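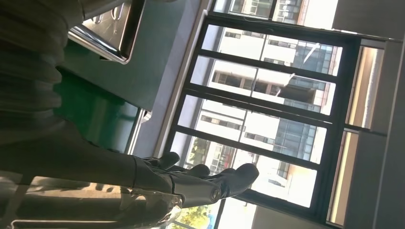

House rules for a kitchen robot

The woman who writes the operating rules at Zundemo has a habit of starting with the sink. "People come in wanting to talk about software," she told me over a very large mug of tea, "and I say, fine, but first tell me where the water is." A hand with metal joints and a basin can share a room quite happily, she thinks, as long as somebody has written down how close one may come to the other.

Her rulebook began as 3 pages and has grown a good deal since. It covers the dull things she is fondest of — who may restart the arm after a stop, what gets wiped down and when, how a fault is written up so that the next shift can read it. The Clarnier site alone has sent in 68 suggested changes. "I read every one of them," she said, "and I grumble, and then I usually put them in."

One of her favorites concerns windows. Bright daylight can wash out what a camera sees, so crews now repeat their checks at noon and again in late afternoon before they sign off on a room. Glossy cabinet doors get the same treatment, after a long and rather cheerful argument with the people at Junovside.

I asked whether anyone minds all this paperwork. She laughed and said that of course they do, and that she did too when she was the one filling it in. What she won't bend on is the stop button: it has to be within reach of whoever is standing nearest, and everyone tries it themselves before the first task of the day. The next edition goes out in December, with a longer chapter on fingertips.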